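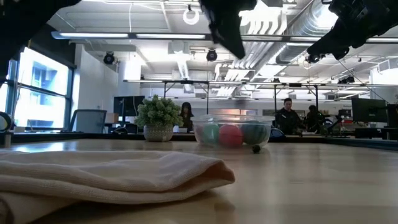 The intermittent no-crank on the Vurnier wagon is solved, and I am posting the details because the archive has two threads on this fault and both stop before an answer. For anyone joining now: the car would start cold without trouble, then refuse to crank after a short stop. Lights normal, relay clicking, no current at the starter. I had already replaced the relay and cleaned the main grounds. To find the fault I took out the lower dash panel and laid the parts in the order they came off. The screws and clips went into a clear plastic container with rounded corners, like the one on the table with the potted plant. Any small tub will do, but use one you can see into, as two of the clips are shorter than the others and must go back at the steering column end.

With the panel out, the starter control wire is reachable where it enters the gray connector behind the fuse box. I measured battery voltage on the fuse box side during cranking and 3 volts on the engine side. The terminal in position 12 had spread and was barely touching its pin. Cabin heat made it worse, hence the pattern after short stops.

Wahyudi Teoh wrote:

> Before you pull the dash, check the range switch on the
> transmission. Mine did the same thing at 1,212 miles after
> a rebuild and the shop in Gadurbridge wanted to sell me a
> starter. If it cranks in neutral and not in park, that is
> your answer. If it fails in both, look upstream of the
> switch. Also, is the Nimico remote start kit still fitted?
> The installer on mine tapped the same wire with a splice
> clip and it corroded.

It failed in both, so the range switch was ruled out. I bypassed it anyway and nothing changed.

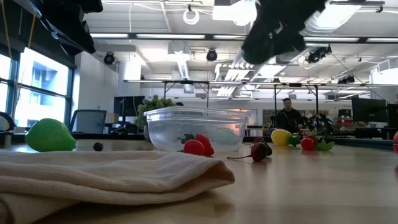
The remote start kit was removed by the previous owner, but the splice clip was left on the wire a hand's width from the connector. The conductor under it was green and down to a few strands. I cut that section out, soldered in a new piece of the same gauge and covered it with heat shrink. So there were two bad points in one circuit, and either could have caused the fault.

For the spread terminal I used a new one from Rahman. They sell it singly with a short lead attached. Release the white lock on the connector before pushing the terminal out, or the plastic finger will break.

After the repair the drop across the connector is too small for my meter to show. The car has covered 2,098 miles since March with no failure, including plenty of short stops in hot weather.

One open question - does anyone have the pin chart for the later fuse box? Mine has two wires in the same color at that connector, and the chart I have shows one.

Danang Sutanto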